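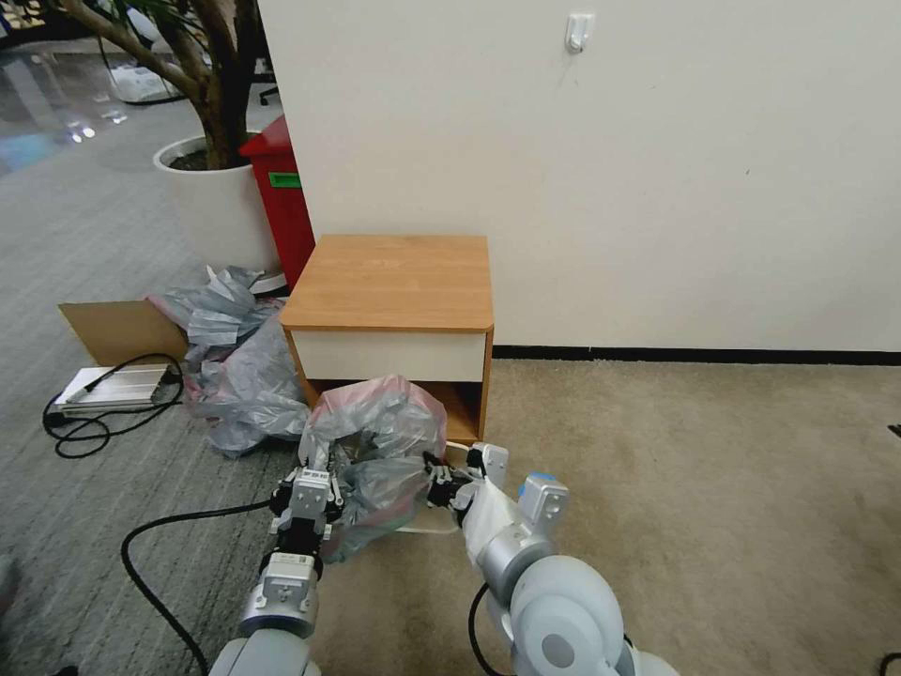
Why didn't it just let go of the bag? A reader called Bluefinch sent us that one, and it's a really good question, so let's start there.

Short answer: it didn't know it was still holding on.

Long answer. OK, here we go.

The robot in this story works at a place called Sernness, where people teach robots to tidy up rooms. Two arms. On the end of each arm is a gripper, a kind of pinching hand with fingers that open and close. Its job on February 6, 2018 was easy, or it sounds easy. Pick up a plastic bag. Put it in a bin. Done.

You could do that in your sleep. But a bag is a nasty thing for a robot!

WHY BAGS ARE HARD

Think about a toy block. It has corners. It stays the same shape when you grab it. Squeeze it and it pushes back, so the robot can feel that something is there.

Now a bag. Floppy. Thin. You can sort of see through it, so the robot's camera sees the bag and the floor at the same time and gets mixed up about where one stops. Pull one side and the whole thing changes shape. And it weighs almost nothing - a robot that checks "am I lifting something heavy?" gets the answer "nope".

Try it yourself with a paper napkin. Shut your eyes, put on thick winter gloves, and have a grown-up put the napkin between your fingers. Can you tell when its gone? That's what it's like for the robot, only worse.

WHAT WENT WRONG

The robot had done this job 1168 times before. Mostly fine. Then came the bad one.

Both grippers closed on the bag. Good so far. The plan said: lift, carry, open the left hand, open the right hand. The left hand opened. But a fold of plastic had slid into the gap behind the finger, where the parts move, and it stayed there. Stuck!

The robot has a little sensor that tells it how wide the fingers are. The sensor said "open". So the robot thought the bag was gone from that hand. It wasn't. The left arm went off to do the next thing and the right arm was still hanging on tight.

So now two arms are pulling one bag in two directions. Like a tug of war, where both teams are the same person.

Plastic stretches before it rips. It stretched and stretched and the motors pushed harder, because that's what motors do when something drags on them. Then it ripped. The left arm flew back much faster than it should and banged into its own stand. One finger bent. A loud noise, says the report. No one was hurt, everybody was standing outside the line.

THE LINE

There is a rule at Sernness. When the arms are switched on, people stay behind a line on the floor. Even if the robot looks asleep. Even if you only want to grab one thing, really quick.

This is why. A robot arm that has stopped moving might be finished, or it might be waiting, or it might be pulling as hard as it can on something stuck. From the outside those look exactly teh same.

THE BIG RED BUTTON

Somebody hit the emergency stop. You've maybe seen one, a fat red button you can smack with your whole hand. It cuts the power to the motors right away. The robot doesn't get to decide about it.

But the arm had already snapped back by then. People are slow, compared to a ripping bag. So the button is good and you need other things too.

HOW THEY FIXED IT

First a new finger. Then a small cover over the gap, so plastic can't creep in.

Then the program. It was made by a company named Hordiienko and they added two new checks:

- After letting go, look again. Is there still bag near the hand? If yes, stop.
- If both arms feel a pull at the same time, relax both arms and call a person.

The second one is the important one. Before, the robot's answer to a pull was "push harder". Now it's "hang on, something is weird". Stopping is allowed!

They tested it with 400 bags. The robot stopped and asked for help 6 times. Those count as good tries, by the way, a robot asking for help isn't failing.

WORDS TO KNOW

Gripper - the part that grabs.
Sensor - a part that measures something, like how far or how hard.
Emergency stop - the button that shuts off the motors.
Fault - when a machine does something it wasn't supposed to.

Got a question? Ask it in the comments, we pick one for the next page.

3 comments

Pickle_Jar: did the bent finger hurt the robot

Hindia Kids team: No! It can't feel pain, it only measures stuff.

mossy44: i tried the glove thing and dropped the napkin and didnt know for ages

More from Hindia Kids
Why do robot vacuums get stuck under the couch?
The elevator at Hisivstead that wouldn't close its doors
What is a fuse?
Can a robot fold a sock?

We use cookies to remember which pages you liked. Ask a grown-up before you click OK.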